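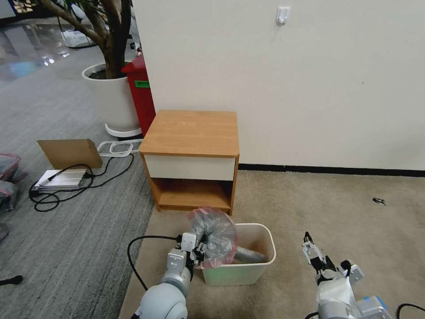 24 July 2025

Bin liners, bedside corner. Notes for me, Oda and whoever does the next round.

Still working through the liner question from last week. The wastebasket by the bedside cabinet is the awkward one. It's a small rectangular bin, and the clear bags with the pinkish rim have to be opened right out before they'll sit over it properly. Scrunch the bag and drop it in and one side always ends up inside the bin.

What I've settled on for now:

Open the bag fully before it goes near the bin. Do one short side, then the other, then work along the long sides. Push the middle down to the bottom last and let the air out at a corner. Leave a good fold over the rim all the way round.

Iñaki prefers to start at a corner. He got it to hold as well, but his fold was uneven and he had to go back over it. Worth trying again with the larger size. 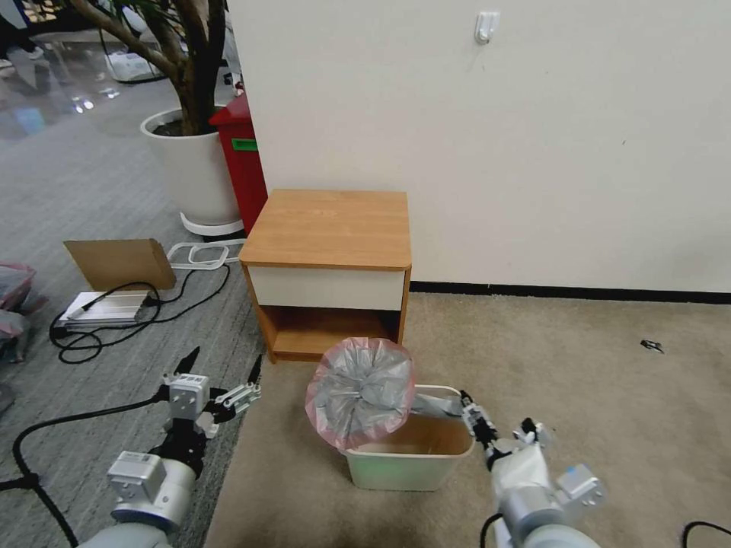 Bag bunched up at the left side of the wastebasket, nightstand behind.

Bags are from the Carrasco roll, 20 to a roll. The Zorko ones are a bit stiffer and easier to open, but they slide off the rim. Nearly 70 left in the cupboard between the two kinds, so no need to order until we've picked one. Soledad has the catalogue if anyone wants to look at colours. I don't care about the colour, though a tinted edge is easier to find when you're trying to get the bag open.

The tall red bin behind the nightstand takes a different bag altogether. Don't put the small ones in it.

Other things for this corner:

Nightstand shelf is empty and can stay that way. Wipe the top before anything gets put on it.

Ask Ignacio whether the small hook on the wall is staying. If it is, the spare roll could hang from it in a light bag.

Cardboard over on the grey carpet needs to go out for recycling.

Next: same method with the Zorko bags, two folds at the rim instead of one. Oda to check the fit on the larger bin.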